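Search recipes Search

The tin said Castano, in gold, and beneath it that the chestnut flour had been milled by hand. I doubted that. Hands don't charge for 129 grams what Castano charges.

My sister wanted the cake from the café in Leiva, the one she ate in August and has talked of ever since. I had tasted it too. It was brown, and it was damp in the middle. She said that was the point of it.

So I whisked 8 egg whites, as told, until they stood up – or leaned, at any rate – and folded in the flour. The recipe promised a scent of woodland. I got wet cardboard. It went into the Stilo, an oven whose dial I have never believed, and I sat on the floor and watched it through the glass.

It rose. Cakes do that to get your hopes up.

By teatime it had sunk to the height of a biscuit. I put it on the good plate all the same and cut her a corner. 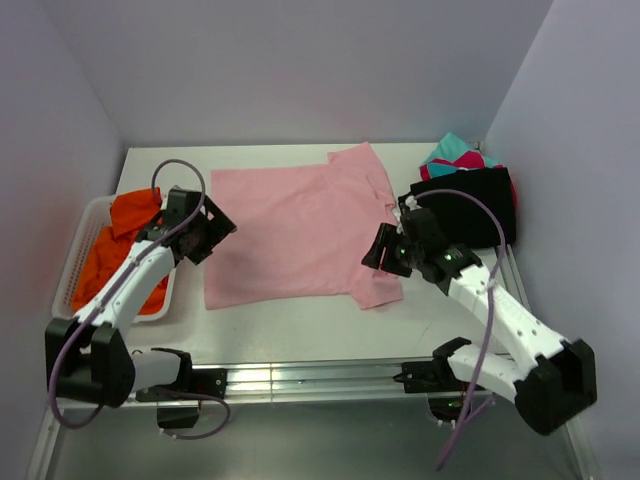

It was better than the one in Leiva, my sister said, with her mouth full, and had I used rum?

I hadn't. I cut myself a thin slice and chewed for a while, looking for the catch.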